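The Wall at the Edge of Nothing
An open day in Wiltport, where robots practice in rooms that exist only on a computer
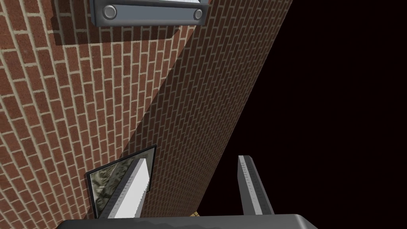 Bedico opens its Wiltport office to the public once a year, in May. This year 81 people signed up and 40 of them came in the morning group, which was the one I joined. Most were local. A few had driven down from Povstead, where the company used to rent space above a print shop.

The office takes up half of one floor. There are desks, a kitchen, a meeting room with a large screen, and a closet full of computers that gets very warm. Visitors expecting a factory looked a little lost at first. Bedico's work is simulation. Its staff build the digital places where a robot arm can try a task over and over before anyone switches on a real one.

We sat in the meeting room and watched the screen from the robot's side. The view comes from just behind the gripper, so the two fingers are always in front of you, spread open in a V. Beyond them was a brick wall in rust and dark red, tilted steeply, because the arm was tilted. A wide band of shadow ran across the bricks at a slant. Low on the wall leaned a panel in a dark frame, partly hidden by the left finger. To the right the bricks stopped along a straight line, and past that line it was black.

A woman in the second row asked what was in the black part. The answer was that nothing had been built there. The team makes what a task needs and leaves the rest out, since every extra object costs computing time. In an early version of the software, called Tuhiwai, they tried to finish every room on all sides. It slowed things down so much that they gave it up after 11 weeks.

The name Tuhiwai stuck, and the current version still carries it. It can run 600 practice attempts overnight. Each one changes something: the light, the color of the bricks, where the objects sit. The aim is to keep the robot from learning one wall too well. An arm that has only ever met one shade of brick may do badly when it meets another.

Shadows got a lot of time in the talk. A person sees a shadow on a wall and thinks no more of it. A program working from camera pictures can take the edge of a shadow for the edge of an object, so the staff move the light between attempts and check what the arm does.

After the talk, visitors could steer the simulated arm themselves with a hand controller. It is harder than it looks. I drove the gripper straight into the wall on my first try, and the software stopped the run and put me back at the start. A boy who went after me did much better and had to be asked to give up his seat.

Several people wanted to know when they would see a real arm do the same job. Bedico does not keep one in Wiltport. Its customers have their own, and the last round of testing is done at their sites. One man said he found that disappointing, and he stayed until noon anyway, asking about the price of the computers.

The afternoon group was already waiting on the stairs when we left. Sign-up for next year's open day starts in the spring, and places are free.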